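3.2 Furniture survey

Wed 19 September
By the Dunstan Reading Room Study group

We compared how long visitors stayed at tables in two public reading rooms, Purnton and Fivar. Staff logged 2,192 visits, of which 841 lasted more than an hour. Visits with no recorded end time were dropped before this count. Table surface was noted as a background variable only (Figure 4).
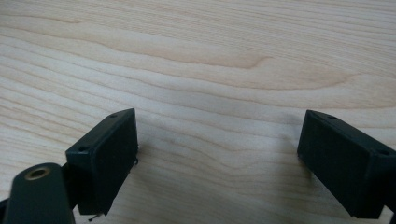
3.3 Seating and length of stay

Visitors who sat near a window stayed longer in both rooms. The difference was larger at Purnton, where the windows face north and the blinds are seldom lowered. Group visits were shorter than single visits, and most ended before noon.

Figure 4. Light-colored wooden tabletop with wavy grain. 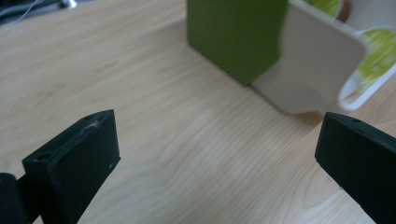
A second log, kept for 7 weeks from April, gave the same order of results. It also recorded noise complaints, which were too few to analyze. We mailed 300 forms to regular visitors asking why they chose a seat. Light was the most common answer, followed by distance from the door. Surface and color were rarely mentioned, and we left them out of the model in Section 4.

Related items
Opening hours and room use at Fivar
Renow lending records: a short note
Window seats in small libraries

Last updated Wednesday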